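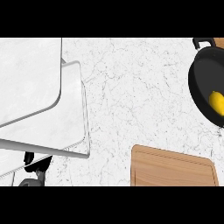 The Arms: Questions From the Kitchen

Collected from the suggestion box, the break room whiteboard, and one napkin. For everyone who works prep, line, or dish at Khattak Catering, Vaturville. Part one covers jobs and hours. Part two covers the arms themselves.

PART ONE: YOU

Am I being replaced?

No one on the current crew is being let go because of the arms. That's in writing, in the letter that came with your August schedule, on the page most people used as a coaster. If you need a new copy, the office has plenty.

What we can't promise is that your job will look the same next year. When someone leaves prep, we may not hire another prep cook to fill the spot. We'd prefer you hear that from us than work it out from the locker situation.

So what changes for prep?

The first stuff to move over is the dull stuff: putting produce on boards, taking it off boards, getting a thing out of a pan and putting it somewhere more sensible. Knife work stays with people for now. So does tasting, and so does anything involving the walk-in door, which has defeated stronger hands than these.

Do my hours go down?

Not during the trial. If the arms save time on a shift, you stay on the clock and we find you something to do. Judging by the state of dry storage, we will find you something to do.

Who is the "station lead," and why does it sound like more work?

It's a cook who has done the training and keeps an eye on one arm station during a shift. It is more work, of a different kind, and it pays 2 dollars an hour extra. There are four openings. You don't need to know how to code. You do need to be able to watch something slow without taking over, and a few of our best cooks have already told us they can't.

Will the arms be used to track how fast I work?

The Steler system logs what the arms do: where they reached, what they gripped, when they stopped. It doesn't log you. Your supervisor will go on judging your speed the old way, by standing too close.

Can I say no to working next to one?

During the trial, yes. Tell your shift manager and you'll be put on another station. It won't count against you. We've been asked whether this works for dish duty as well. It does not.

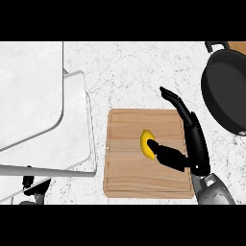

Reading time for part two: 2 minutes

PART TWO: THEM

Why is it always a lemon?

You've all seen the Ludamis simulation running on the office monitor by now, with its marble counter, a cutting board, and black robot fingers up against a single lemon. A lemon is small and a bit slippery, and it rolls, so it makes a decent first exam. In the simulation you can drop it all day and it costs us nothing. Our produce bill was the main argument for doing it this way.

We don't have marble counters.

We know. The simulated kitchen is considerably nicer than ours. Several of you have asked to transfer there.

How good are they right now?

In the last round of simulated practice, the lemon task came out right in 76 tries out of 100. That would be a fine batting average and a poor kitchen. Nothing moves to our floor until the number is a lot better, and even then it starts outside service hours.

Why are there two arms?

Some jobs need two, such as steadying a board while something on it gets moved. On a one-handed job, the other arm waits its turn. We're aware of how that looks to anyone who has been told that if you have time to lean, you have time to clean.

What if it grabs the wrong thing, or me?

Every station will have a red stop button on each side, and the arms are set to halt when they meet resistance they don't expect. Press the button whenever you like. You won't be asked to justify it, and there's no form. Stay out of the taped area while the light is green, even if your towel is in there.

Who cleans them?

The station lead wipes down the fingers between tasks and at close. Yes, this means a person now washes the robot's hands. The irony was noted at the first meeting and at each one after it.

Can we name them?

You already have. Please keep the names suitable for health inspectors.

When does this start?

Training for station leads runs for 8 shifts, paid, beginning at 2 p.m. so it doesn't run into lunch. The first arm station goes in after that, at the cold prep end. The dates will go up by the time clock.

My question isn't here.

Put it in the suggestion box. Napkins are still accepted, but write larger.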